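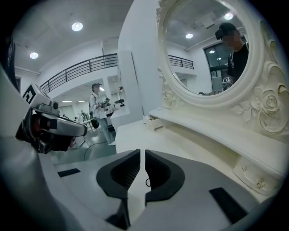

Can a small school district use the Rimow budget planner without a finance department?

Plenty of them do, and a good many are run by one business manager who also looks after the buses. If you can keep a spreadsheet, you can keep a Rimow budget, and we'll sit with you on the phone while you set up the first one.

Rimow Budget Planner for School Districts

We started Rimow when Liam Phelan was still doing the books for the Gravard schools and got tired of carrying the same numbers from one workbook to another every June. He wanted one place where the adopted budget, the revisions and the cash forecast all lived together, and where a school board member could open a page and make sense of it. It took a few tries (the first version was, let's say, fond of error messages), but the planner you can order today is still very much that idea.

What you get

Position control, so every salary line is tied to a real job and a funding source
Enrollment projections by school and grade
Multi-year forecasts, with a separate column for your reserve
Restricted and unrestricted funds kept apart from the first screen to the last report
468 ready-made account codes, which you can rename, hide or add to
Board reports in 2 lengths, short and full

The short board report is the one people write to us about. It fits on a few pages, uses ordinary words, and puts this year beside last year so that a parent in the back row can follow along. Ultan Geraghty rebuilt it after sitting through a very long meeting in Fitzgerald, and he's still happy to talk about it if you catch him on the support line!

Licenses and setup

A district license covers four full users, and any number of people may have read-only access – principals, site councils, your auditor. Setup takes two calls with our staff. Send us your current chart of accounts before the first one and we'll have it loaded when we talk.

Already using Nitard for payroll? The planner reads its export files directly, benefits included. For other payroll systems, a plain CSV file works fine, and the column layout is in the setup guide.

Prices depend on enrollment, so please ask for a written quote. Quotes come with a sample contract you can pass to your board.

Page updated Dec 28, 2021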